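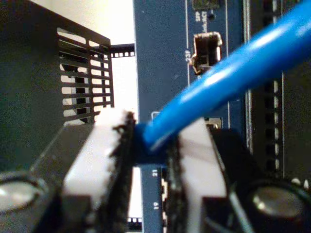

The serrated white pads holding a blue patch cord by its boot, with ports 19 and 21 of the switch behind.

Gripper trials move to the network rack

The comparison of fingertip pads for the cable-handling arm has reached the part most people have been asking about, which is patch cords in a live-sized rack. Ok-hee Tak and Kiprono Mollel have been running it at the Stenerville workshop, and the first set of results was written up on November 14, 2025.

Two grippers are in the trial. The Pero is the older of the two, with a wide body and plenty of force. The Isura is slimmer and closes more slowly, but its controller reports grip force in much finer steps. Both can take the same pads, so the team could swap fingertips without changing anything else on the arm. The wrist camera stayed the same throughout, as did the Moon controller that plans the arm's path.

The task is simple to describe. The arm has to approach the switch, take hold of a patch cord at the boot, press the latch, draw the plug straight out, and then put it back in the same port. A person does this without thinking. For the arm, the trouble starts with how little room there is between one port and the next, and with the sides of the rack, which limit the angle it can come in from.

Smooth pads were tried first. They held the cord well enough on the bench but slid along the boot once the cable had any pull on it. A glossy cable jacket makes this worse. The serrated pads did much better. Out of 35 attempts with each type, the smooth pads let go or twisted the plug 14 times and the serrated pads 6 times. Most of the failures with the serrated pads came from a poor approach, where one finger touched the faceplate before the other had reached the cable.

Kiprono spent a good part of the month on that problem. The pads are tall, so a small error in the wrist angle turns into a larger one at the tip. He has now added a short pause before the fingers close, during which the controller checks the camera view again and corrects the angle. It adds five seconds to each cycle. Nobody on the team minds the extra time at this stage, though it will have to come down before the arm is asked to work through a whole rack.

Lighting also needed attention. Light coming through the vents and gaps in the rack was confusing the port finder, which reads the printed numbers on the faceplate to work out where it is. On this switch the numbers run sideways when seen from the arm, and the software had been set up for upright text. Ok-hee rewrote that step so that it tries all four directions and keeps the best match. She has also asked for a plain backing sheet to be fitted for the next round, to see how much of the trouble goes away when the background is even.

On the choice between the two grippers, the team is not ready to settle. The Pero has been the more reliable at holding on, and its pads stay parallel under load. The Isura is easier to get between neighbouring cables – there is less of it to bump into things – and its force readings give a clear sign when the plug has met the back of the port. With the Pero, the only way to tell at present is to watch the motor current, and that reading is noisy.

Next on the list are cords with a moulded cover over the latch, and then a run with neighbouring ports filled so that the fingers have to work between cables. SFP modules will come later. They need a different pulling action, and the pads now in use are too thick to get at the small latch.

The trial notes, including the pad drawings and the settings used for each run, are in the shared folder under "Rack trials, November". Anyone who has old patch cords with worn or missing latches is asked to leave them in the tray by the Stenerville workshop door. Ok-hee would like a mixed set, and short ones are especially useful.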